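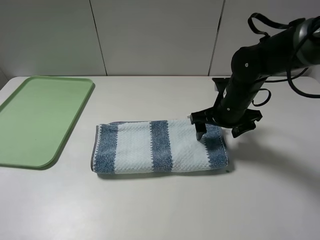 Good evening, Midgate, and thank you for coming out for a talk on folding towels, of all things. I'll start with the linen cupboard, because mine was a disgrace for years (pause here, let them laugh if they like). What helped me most was folding for the shelf I had and forgetting the shelf in the magazine. A striped towel is a lovely one to learn on, and with a blue-gray and white one like this, bands running across it, you can see straight away whether your layers are square. Put the rounded fold to the front of the shelf, and let the bunchy edge go to the back where it can sulk.

Next, trays! I keep one beside me, a plain green one with a rim is grand, and the finished towels go in there, never more than six. Then carry the whole lot upstairs in one go. Mention the Wesetdale evening and the bath sheets, if there's time. Hand out the sheet, then tea.

Comments (2)

Tried this after the Brurnembridge talk and my shelf finally shuts. Thank you!

Do you fold hand towels in three as well, or just in half?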